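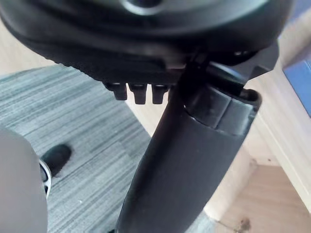 OK, robot people, I have a fault story and I'm way too excited about it. Thread!

Job of the week: our humanoid has to handle blue binders at a wooden cabinet. Both arms, no help. We call the task Veltau (long story, bad pun).

On Monday it went great for 11 tries in a row. Then on the next one the right arm just... stopped. No crash, no twitch. It froze mid-reach and held there like it was thinking about lunch.

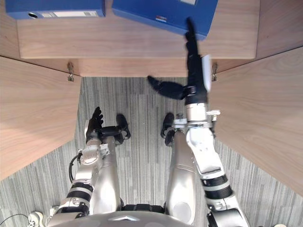 First guess was heat. Nope, every joint was well under 60 degrees C. Second guess was the hand. Swapped nothing, wiggled everything, hand was fine.

Then I pulled the logs and found it — the wrist encoder dropped out for 17 milliseconds. Tiny! But the safety layer saw a joint with no position and locked the whole arm. I love that safety layer so much.

The less lovely part: the left arm didn't lock. It kept following its own plan with its partner frozen. With a binder held between two hands that could mean a bent finger or a binder on somebody's foot.
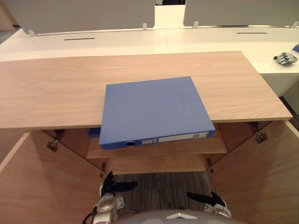

Selma Lazarević replied: We had the same dropout on our Roltura arm last July. Check the connector before you blame the encoder. Ours only failed with the elbow nearly straight.

Selma, you called it!! I ran the arm out to full reach, slowly, with my thumb on the stop button, and got the dropout 8 times before I quit. The cable was pulling on the plug at the far end of the move. More slack, new clip, and it hasn't come back so far.

The bigger fix is in the code. One arm faults, both arms hold. Ronja Løken wrote the patch before I'd finished my coffee and it's beautifully short.

What we're changing, in order:

1. Slack check on both arms before power-up, elbows straight, hands open. Takes roughly a minute. 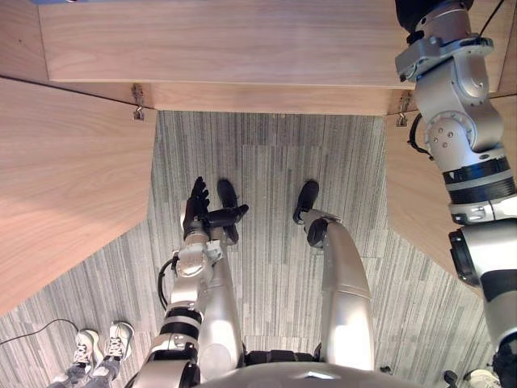 2. Shared hold. Any joint fault on either side stops both arms where they are, and a person has to clear it by hand.

3. Dropouts get logged even when they're too short to trip anything. I want to see the little ones coming!

Full fault log goes up tonight. If your robot has ever frozen at full stretch, send me your cable routing, I want to see all of it.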